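Home > Site Care > Walkthroughs
3 min read

Jaddale Storage Hall, monthly safety walkthrough, Room 8

Done Friday, late morning. Items are marked OK, FIX or WATCH. Comments follow where there was something to write down.

1. Entry door and closer: OK
Closes on its own and latches. Door stop has been moved back to the hook.

2. Aisle width: FIX
Main aisle is fine. The side aisle by the Gostura racking measured 62 cm at the narrowest point. Two pallets need to go back inside the yellow line. Same comment as last month.

3. Fire extinguisher, unit 576: OK
Pin and seal in place, gauge in the green. Tag is hard to read and should be rewritten in marker that doesn't fade.

4. Emergency lighting: WATCH
Came on when tested. The one over the back exit took a few seconds longer than the others. Test it again next time before ordering a part.

5. Floor: FIX
Loose edge on the mat at the packing bench. Tape is not holding. Replace the mat, do not tape it again. No spills found.

6. Step stools and ladder: OK
Feet are good. Ladder is chained up when not in use.

7. Shelving: WATCH
Load labels present on all bays except the last one. Heavy items are on the lower shelves as they should be. One upright has a small dent at shin height. It was there in December and has not changed.

8. Power cords: OK
The old extension cord, asset 938, has been thrown out. Take it off the list.

9. Covers and housings: WATCH
Look for cracks, lifted seams and anything that has worked loose. Wipe dust off first, or a scratch is easily taken for a crack.

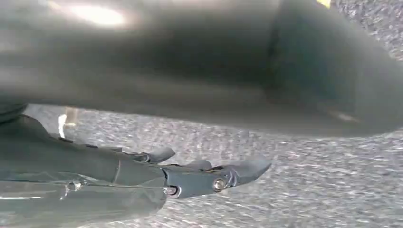
Glossy dark surfaces need the light coming from the side. With the overhead lights alone you mostly get glare, and last month a scuff was written up as damage when it wiped off. Run a hand along the lower edges too. If a seam catches a fingernail, write it down and leave it alone until it has been looked at.

10. First aid box: FIX
Short on large dressings. Eye wash is in date. Refill from the Nirnel cabinet and sign the sheet.

11. Back exit: OK
Clear inside and out. Bar pushes easily.

Still open: items 2, 5 and 10. Items 4, 7 and 9 carry over to the next walkthrough.

Contact the site office | © Jaddale Storage Hall | Back to top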